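Re: [swap-list] stockroom shelves, what goes where
From: Yoon-hee Myung
Date: 16/01/2022

Quick one before I run. Bin is on the carpet by the yellow shelves, on a flat bit of cardboard – please leave the cardboard under it. Small boxes go in the bin, not on the shelf.

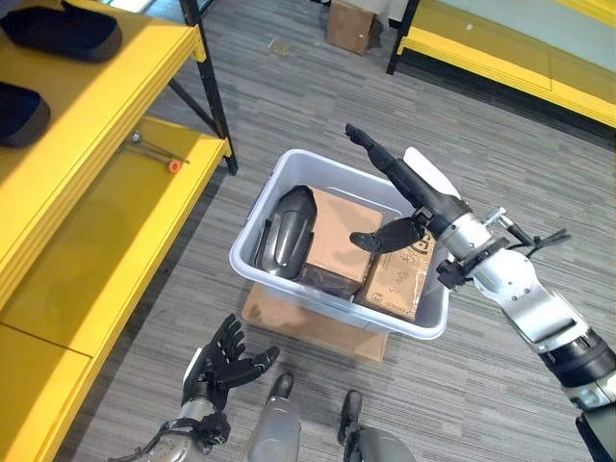 Ga-eun Bae wrote:
> Can we keep boxes and loose stuff apart this time? In August I spent
> 90 minutes looking for one Putudix box and it was under the shoes.
> Also is the Ireck order still 27 pairs?

Yes to keeping them apart, fine by me. Ireck is 27, yes. Kong can take up to 400 but not untill they confirm.

Loose parts. Anything with a handle or tube, check the open end first, bits get stuck in there. 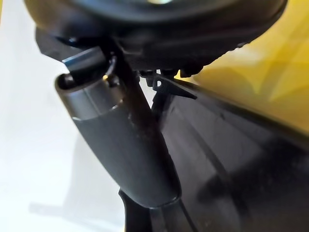

Then it goes on the lowest shelf, toward the back. Same for hand tools. Don't mix them in with the Watument stuff, I'm begging.

Insoles stay flat on the middle shelf, one row, no stacking – they curl. Cups on top. Shoes in the blue bin, and somebody find me a lid for teh thing.
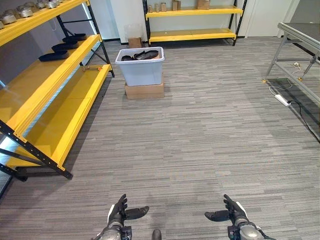
Yellow shelves: cups, insoles, hand tool. Blue bin farther back.

Labels tomorrow if the printer behaves.

Yoon-hee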